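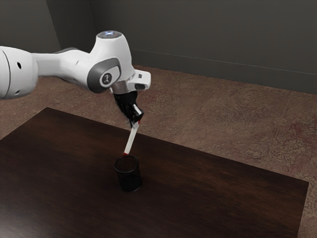 Colau Bench, reviewed after a term with a school robotics club

Colau Bench is a simulator for teaching robot arms. It runs on an ordinary desktop computer, and you program the arm in Python or with blocks. We took out a club licence at Stidton in September, for 17 members aged 13 to 16, and have used it at every session up to the spring break.

The club had one small real arm before this, and most of the hour went on waiting for it. With the simulator each pair has an arm of its own, and a mistake costs a click on Reset.

Installation took me one evening for the whole computer room. The download is large and the school network made heavy work of it, so I ended up copying it across from a memory stick. Licence keys are entered machine by machine. A room licence costs £124 a year, and there is no charge for members who want to install it at home, though only a few did.

There are 39 exercises. The first dozen deal with moving joints, reading positions and opening and closing the gripper. After that they become proper tasks. The one we spent longest on is called Marker to Cup: pick up a marker from a table and put it in a mesh pen cup.

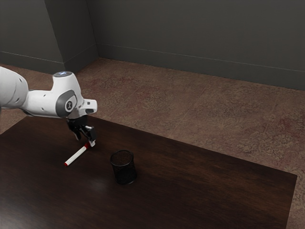 Review by Iraklis Mitsotakis-Vlachou
Stidton Robotics Club
April

It sounds simple and it kept the older group busy for four sessions. The marker lies at an angle on the table, so the gripper has to be turned to match before it comes down. Then the marker has to be lifted high enough to clear the rim and lowered with its tip over the opening. Most pairs got the pick-up working in the first session. Placing it took much longer. Deisy Chávez and her partner wrote theirs as a list of fixed positions, which worked until they turned on the option that moves the cup between runs. They then rewrote it to read the cup position first, and that version scored 84 out of 100, the best in the club.

The scoring deserves a mention. Marks are given for finishing, for time, and for not touching anything you shouldn't. The breakdown is shown after each run and is easy to follow. I would like to be able to change the weighting. At present a slow, careful program loses more than I think it should, and some of the younger members started rushing to get the time marks.

Graphics are good enough. The arm, table and room are clear and the shadows help in judging height. On our older machines the picture stuttered until we turned shadows off, and then judging height was harder. There are several camera views. The angled one is the most useful, and it is a pity the program goes back to the overhead view each time you load an exercise.

The weak point is contact. A marker that is only just gripped will sometimes spin or jump sideways, and running the same code again can give a different result. I wrote to Colau and had a reply in two days suggesting a smaller time step. That helped, at the cost of slower runs.

The teacher notes are thin. Answers are supplied for the first exercises only, so whoever runs the club needs to work through the rest beforehand. Fredy Usuga, who takes the younger group, stopped using the block editor after the gripper lessons because the blocks for rotation are confusing.

We have renewed for another year. For a club with a room of computers and little money for hardware I would recommend it, with the warning about preparation time. If you have fewer than six members, a second-hand real arm may suit you better.

Ease of setup: 3/5
Exercises: 4/5
Teacher notes: 2/5
Value: 4/5

More reviews
Condori starter gearbox kit
Sollon line-following buggy, second version
Soldering stations for under-16s
Storage boxes that fit a school cupboard

Contact the club | Copyright Stidton Robotics Club | Back to top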